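Home Docs Hardware Care Changelog Contact

# Treltgate: setup and care notes for the hand-held pair

This is the README for one Treltgate station, the bench in the Obeidat room where we pick up, pull apart and put away kitchen containers with two hand-held grippers. It covers how we get the station ready and what we do when a finger starts to misbehave. I love this little rig and I want the next person to love it too, so please read as far as the repair part before you pick anything up!

Maintained by Samer Abu Hammour. Last full revision: August 16, 2020.

## Before a session

1. Plug in both grippers and let them home with nothing between the fingers. Hands off the jaws while they do it.
2. Open and close each one 3 times. You're listening for a click at the end of travel. A soft scrape means a finger joint needs cleaning.
3. Wipe the contact pads with a barely damp cloth and let them air dry. No alcohol, it makes the rubber shiny and then everything slides.
4. Check that the cable hangs free below the handle. If it's wrapped around your wrist you'll feel it on the first long reach.
5. Run `station check` and wait for the green line.

Grip force is set per container family in `grip.yaml`. The Coketti tubs like a light setting and the Storetti boxes will take a bit more. Start low and go up one step at a time. Thin plastic bows in when you squeeze it, and then the next box down comes along for the ride (very satisfying to watch, no good at all if you wanted one box).

## Stacked containers

Nested boxes are the hardest thing we do on this station, and my favorite. Two grippers share the job: one steadies a rim while the other pinches low on the wall. Go in slowly with the second one. If both push at once the finger joints take the load, and those are the parts that wear.

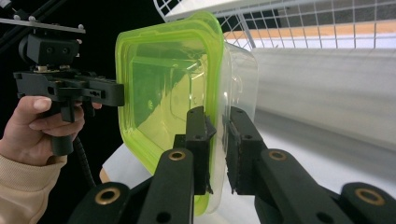
Rima Abu Hammour wrote back on the first draft of this section that she'd put the pad check after every stack, never mind once a session, and that she'd caught two loose pads that way in November. She also wants the force dropped a step whenever the stack mixes hard and soft plastic. I've tried both and she's right, so both are in the checklist now.

## Looking after the fingers

The finger joints get a full cleaning every 3,000 closes. The counter is in the log, under `closes_total`. Our left finger went stiff at 864, far too early, and it was only grit in the lower joint.

To clean a joint:

- Power off and unplug.
- Back the joint screw out slowly, holding the link so it doesn't drop.
- Brush out the hole, then wipe the link.
- One small drop of light oil. Really, one.
- Refit, snug the screw, and move the finger by hand. It should swing without a catch.

Pads are glued. Peel from the narrow end, scrape off the old glue with a plastic card, and leave the new pad clamped overnight. After any pad change run `station zero`, or the closing width will be off by the thickness of the glue.

## Known problems

- Clear boxes confuse the width check now and then. Rerun it with the box turned a quarter.
- The mounting block screws creep loose. Put a hex key on them at every cleaning.
- `station check` hangs if the second gripper is plugged in first. Unplug both and start with the left.

Spare pads and joint screws are in the drawer marked Storetti. Please write down what you take.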